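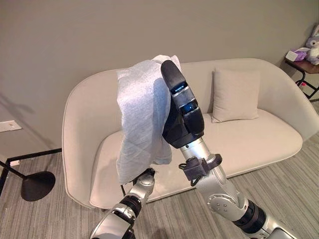 Paño fino de tono gris azulado, delante del sofá de dos plazas.

Programas de teatro: cómo guardarlos sin que se estropeen

El programa de mano suele volver a casa doblado en un bolsillo. Si quiere conservarlo, aplánelo esa misma noche entre dos hojas de papel blanco, con un par de libros pesados encima, y déjelo así 15 días.

Quite las grapas oxidadas con un cuchillo sin filo, nunca tirando de ellas. Las entradas de papel térmico van aparte: se borran con el calor y con el roce de las fundas de PVC. Haga una fotocopia y guárdela con el original.

Para musicales de gira, donde el programa es más grande, sirven las carpetas Skinero de tamaño folio. Las cajas Perrin cierran mejor, pero no admiten nada más ancho que una cuartilla. Anote a lápiz, en el reverso, la función y la fila - el bolígrafo acaba traspasando.

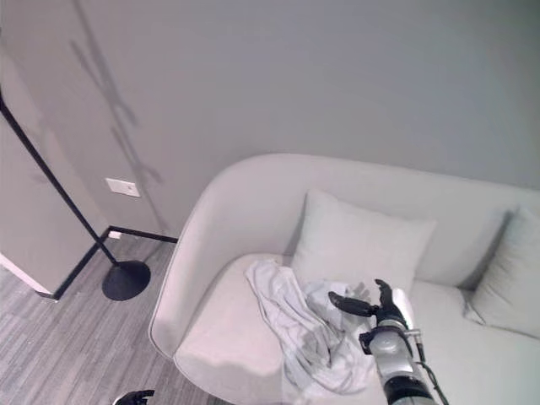

La lámpara de pie negra, junto a la pared gris claro.

Si prefiere enmarcar un cartel, elija una pared donde no dé el sol directo y deje 2 milímetros entre el papel y el cristal. Use paspartú sin ácido. La cinta adhesiva normal amarillea y mancha; compre bisagras de papel engomado.

Las colecciones grandes se ordenan mejor por temporada que por título. En agosto, con los teatros medio cerrados, es buen momento para repasar las cajas y tirar los duplicados.

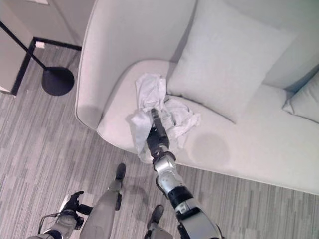 Una lectora de Plalari escribe que ella los ordena por teatro y no por temporada, que tiene 873 y que con un índice en un cuaderno encuentra cualquiera enseguida. Añade que las fundas Traklow se le pegaron a la tinta de los programas satinados y tuvo que cambiarlas todas.

Para el papel satinado, fundas de poliéster.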